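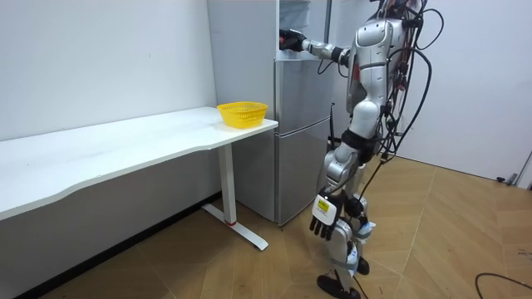

Wirko Fridge Set, data card
Version 17/09/2021

2,919 episodes of a humanoid being teleoperated through kitchen errands, mostly at the refrigerator. The operators were Rakiya Osagie and Keegan Gauthier, who now open their own fridges very slowly.

Contents
Each episode holds joint positions, hand commands and one fixed camera view. Longest allowed: 60 seconds. The camera favors legs. Heads are not guaranteed.

Known issues
Upper-shelf reaches often leave the picture at the top. Use the joint data.
In 40 episodes the operator paused to think. We kept them, labeled "hesitation".
Session 3 has a clock offset; see the notes file.

Not suitable for
Grasp force studies. Impressing visitors.

Contact
Nneka Ezeani, who prefers bug reports with an episode number.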